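12/21/18
By the Skasine music desk

The instrumental band Tillutis will release its second album, Wekstead, in the spring. The first single from it, a slow piece of nine minutes, went online this morning.

The band began in October with the recording. They worked for 15 days in a rented house outside the town, with two guitars, a cello and an old organ that they bought for 300 dollars. The album has seven songs and almost no singing. Only in the last song a small choir can be heard, very far in the back.

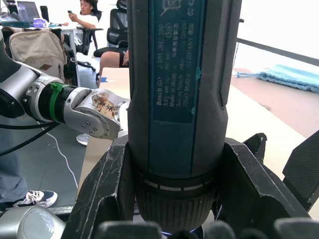

The cellist of the band said that the long songs were not planned, and that they simply did not want to stop playing when the melody was good. On the first album no song was longer than four minutes, so many listeners will be surprised. The drums are also much softer now, and in two songs they are missing completely.

The label Arumugam will press 2000 copies on vinyl. The first 300 of them come with a printed book of the sheet music.
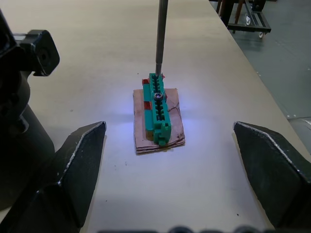

Will the band play the new songs on stage before the album is out? They will play one concert in January, in the old cinema, which has 338 seats. Tickets are sold at the door only, and the doors open at seven. The support act is not yet known. A longer tour is planned for the summer, but the label has not given the cities.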